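Living with an old spaniel

In October my dog Latuheru will be old enough that the vet stops saying "middle age" and starts saying "senior." I don't like this word. She is an English Springer Spaniel, liver and white, with ears that go into every bowl she drinks from. I named her after the street where I lived when I first came to this country, and since that time I must spell her name for every receptionist. At home she is Latu.

I want to write down some things I learned about spaniels when they get older, and mostly about her ears and her weight, as these two gave us the most trouble. I am not a vet. I had one dog as a child and now I have this one.

The ears first. A springer has long, heavy ears with a lot of hair on the inside, and the air does not move well under them. When Latu was young she swam every summer in the lake at Stivach and had no problem at all. Then one spring she began to shake her head at night. I could hear it from the bedroom, this slapping sound, and then the tags on her collar. I waited two weeks, which was too long. By then the left ear smelled like old bread and she didn't let me touch it.

The vet found a yeast infection. We got drops and a cleaning liquid, and I got a lesson in how to use them. You fill the ear canal, you massage at the base until you hear a wet sound, and then you let the dog shake. Stand back for this part. After that you wipe only what you can see. I had been using cotton swabs before and the vet was not happy with me.

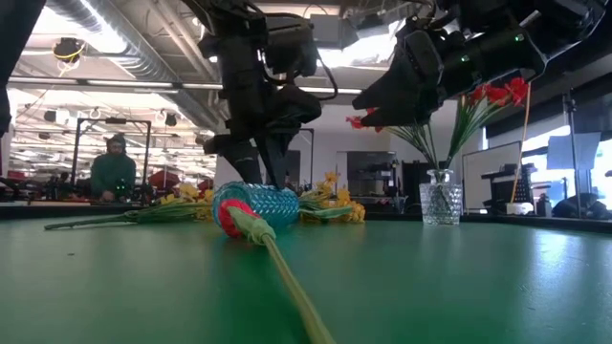
A red bloom on the green table.

Now I clean her ears after every swim and I trim the hair under the ear flap with small scissors that have round ends. The groomer showed me how short it should be. It should be so short that you can see the skin around the opening, and it looks a little strange at first, but when the ear is down you don't notice anything. I also tie her ears up with a soft snood while she eats. She hates it for one minute and then she remembers there is food.

The weight was harder, and I must admit this was my fault. Springers were bred to work all day in wet fields, pushing birds out of the bushes, and they eat like they still have this job. Latu has no job. She has me, and I work at a desk in Olport. She was always hungry, and I was always sorry for her, and in this way she became round. When I put her on the scale at the clinic I thought the scale was broken.

The nurse asked me to weigh everything I gave her for one full day, also the small things. The end of my toast, the cheese around the pill, the carrot, the other cheese. The dry food in her bowl I had measured with a coffee mug for years, and I had never asked myself how big the mug was. When I calculated it all, the extra food came to 569 calories in one day. For a dog of her size this is almost a second dinner.

So the mug is gone. I use a kitchen scale, and I divide her food into 4 small meals. The total is less than before, but she sees the bowl more often and I think this is what she cares about. For treats I take pieces from the same daily amount and keep them in my pocket.

I wrote a shorter version of this on the spaniel forum last winter, and I received a lot of answers there. Some people were strict with me, and some were very kind.

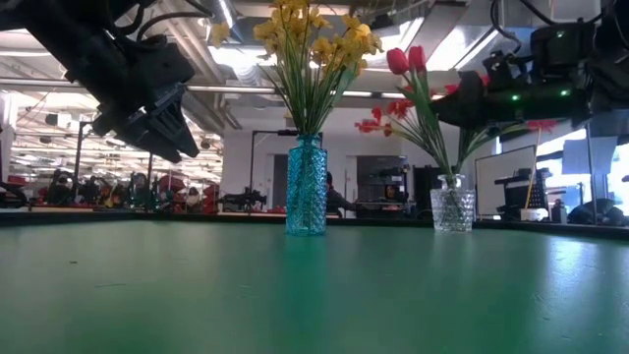

Graziella Tedesco wrote that I should not cut the walks when I cut the food, only make them slower. Her old springer got stiff in the back legs when he was resting too much, and the stiffness was worse for him than the extra weight. She lets him choose the speed, and if he wants to smell one bush for five minutes, then they stay at this bush.

I took this advice and it changed our mornings. Before, I was walking Latu like I walk myself, quickly and with one eye on the clock. Now we leave at half past six and we go only to the end of the canal path and back. It is not far, but she uses her nose the whole way. A flushing dog doesn't stop being a flushing dog when she is gray around the mouth. She still goes into the long grass with her tail working, and if a pigeon flies up she looks at me to see if I noticed.

I also bought a ramp for the car, a folding one made by Fotum.
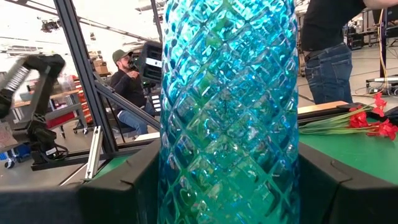

It took some time before she trusted it. I put it flat on the living room floor first and she ate her breakfast on it for several days. Then I raised one end on a step, then on the sofa, and only after that we tried the car. If you hurry this part, the dog will jump from the side, and then you have paid for a ramp and you also have a sore shoulder to look after. My neighbor's dog did exactly this.

Her coat also became thicker and more woolly after she was spayed, and it catches every seed. I brush her in the evening, beginning with the feathers on the back legs, where the knots are. Between the toes I check with my fingers, because grass seeds can go into the skin there. Last summer I found 2 of them in one paw.

She has lost most of the weight now. The vet wants to see her again before the winter, with a blood test this time, and I will write here what he says about her kidneys.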